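How should trials be scored when a dexterous hand works on a multi-part task board?

Vedthorpe Methods Desk
Our group is preparing a comparison of two grasping policies on a bimanual setup with multi-fingered hands. The board carries small parts and raised plates with openings. At present an entire run is recorded as a success or a failure, and a reviewer has stated that this conceals most of the result. Is there an accepted way to score partial completion? We have 3 operators available and can repeat each condition 10 times.

Mereana Rewi
A single outcome per run is not recommended. In the Plinico protocol, each part is treated as a separate subtask with its own start condition, time limit and result. The board and the dark backdrop remain in place throughout a session.
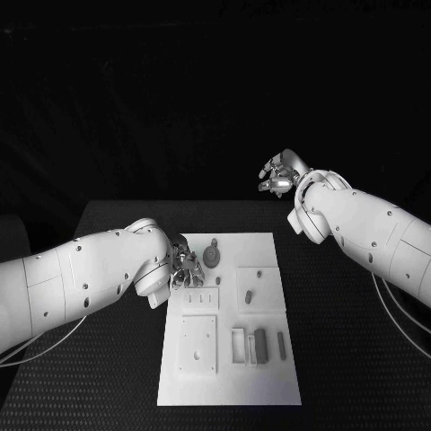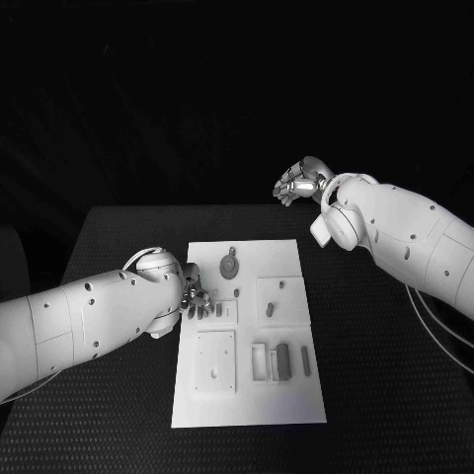 Each subtask should be divided into four stages – approach, grasp, transport and placement – and the last stage completed should be recorded. Two policies with the same overall success rate may fail at quite different stages, and your reviewer is likely asking for that information. We scored 2587 subtasks in this manner. Most of the disagreement between scorers concerned placement, so please define in writing how far a part must be seated before it counts.

Scorers should not be told which policy produced a run. Two scorers per run are sufficient if a third settles disputes. Please also report the idle arm: a policy that uses only one hand should not be described as bimanual in the results table.

Floltside
Agree with the above. We use a score from 0 to 4 and it works fine. Do not average it across parts, though. The easy ones hide the hard ones.

Lūse Lab Support
Please check your time limit as well. Ours was too short until December, and slow grasps were recorded as failures. The earlier runs had to be scored again.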